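In Praise of the Nearly Bare Table

I have owned five desks in my adult life and the best of them is the smallest. It's square, it's pale wood, it has no drawers, and it cost me $145 at the Honham market from a man who threw in the delivery because he was driving past my street anyway. I love it more than is reasonable! I want to make a case for it, and for every table like it, because I think we've been talked into far too much desk.

You know the sort I mean. The corner unit with the hutch. The sit-stand thing with the cable tray and the cup holder. My last one was called an executive workstation and had a keyboard shelf that caught my knees every morning for four years. It had 13 compartments, and I can tell you what lived in them: dead pens, foreign coins, a phone charger for a phone I'd given away.

A drawer is where a decision goes to be put off. On a table with no drawers you have to decide, every evening, whether the thing in your hand deserves to be there tomorrow. Mostly it doesn't. The first week I found this maddening and by the end of August I was a convert, going round the house eyeing off the sideboard.

What stays out

I'm not a purist about it. A completely empty table gives me the creeps, like a hotel room before you've put your bag down. My friend Guoqing Xiao keeps his absolutely clear, wipes it down at night, and gets a great deal done, and I still think he's missing out on one of the real pleasures of life, namely a few well-chosen objects that you see every day.

My allowance is a lamp, a small stack of books and a little dish. The lamp goes at the back, always, so the light comes forward over the work and leaves you the whole near half of the table to be busy in. I like a lamp with a bit of height and a proper shade, the kind that makes a pool of light you want to sit beside. And I've given up fighting the cord. I spent a whole Saturday once with clips and sticky pads trying to make mine vanish down the back leg, and all I ended up with was a table I couldn't move. Let it coil! A cord is allowed to look like a cord.

The books should be ones you're in the middle of, or mean to be. Lay them flat, with your favourite cover on top. Stood upright they turn into a shelf, and then they want bookends, and then you're back to furniture.

Give the small things a dish

If I could change one thing about every desk in the country, it would be this. Put a dish on it. A small one, plain, with nothing written on it. Small objects are what make a table look messy, far more than big ones do, and the cure is simply somewhere to set them down. Earrings, paper clips, the spare button, the one screw. It has to be small, though, or it turns into a drawer with no lid. A saucer is plenty. Mine came from Vomcombe, from Flurina Hämmerli's shed sale, and has a chip in one corner that I turn to face the wall.

It should also sit right in front of you, between your hands, where you're working. People tuck their dishes away at the back beside the lamp and then wonder why the clips end up all over the place.
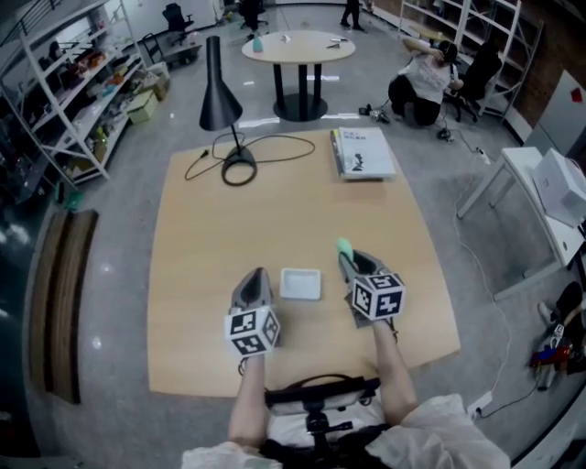

The room around it

A small table does ask something of the room. You need somewhere else for the overflow, and I'd much rather that were a shelf against the wall, or a second table a few steps away, than one enormous surface trying to do everything. Getting up is good for you. I've had some of my better ideas on the walk over to fetch the scissors.

Colour matters too, more than I expected. Pale wood is kind to whatever you put on it: a black lamp looks crisp, a white cover looks clean, and you can find a dropped pin. My old workstation was the brown of strong gravy and swallowed everything.

The usual objection is that some people need the space, and fair enough, if you cut patterns or draw house plans then have the acre. But most of us are writing, sorting, mending, paying the power bill. Try it for a fortnight before you buy anything. Clear whatever you've got down to a lamp, a few books and a dish, and put the rest in a box in the hall.

I still haven't unpacked mine.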